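Bench notes: the office tower, before the new paste

The old office tower has been shutting itself off under load since January. Event log shows nothing useful, just the unexpected power loss entry. Fan speed in the monitoring tool climbs to 4000 rpm and the machine drops out soon after. I suspected the thermal paste first and the power supply second.

Disassembly order, for anyone with a similar case: power cord out, hold the button for a few seconds, tower on its side, side panel off, cooler off. Loosen the cooler screws a turn at a time, diagonally. If it does not lift, twist it gently. Pulling straight up can take the processor out with it, locked or not, depending on the socket.

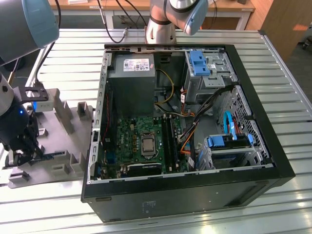 Before removing anything else I write down the cable routing. The blue SATA cable loops near the side wall and goes back into the drive area. The orange and black power leads come down past the memory slots. I have reassembled enough of these to know that a lead left too high will end up against the fan.

Old paste comes off with isopropyl alcohol and a coffee filter. Paper towel leaves lint. I use Brineck paste, a small dot in the center, no spreading. Theano Dimitriou wrote to say she prefers a thin line. On a chip this size I have measured no difference.

Test plan for Wednesday: 35 minutes of full load with the panel on, temperature logged every 1000 ms, repeated 3 times. If it still shuts off with the processor at a sane temperature, the power supply gets swapped for the spare from the Penmont machine and the same test runs again. Log files will go up in the usual folder.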